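Adwoa Boateng
Clearing the table, a thread. It has been under mail since October.

Found so far: 11 takeout menus, a Plukadville parking ticket – paid, I think – and Liam's other glove.
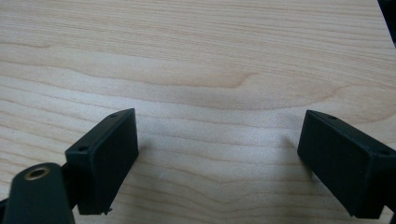 Forgot how pale the wood is. There's a big lazy arch in the grain that I paid extra for and then covered in coupons for 2 years.

Teresa asked if I'd oiled it lately. Teresa, I hadn't seen it lately.

New rule – mail goes on the chair. The chair has been told.

Dec 22, 2019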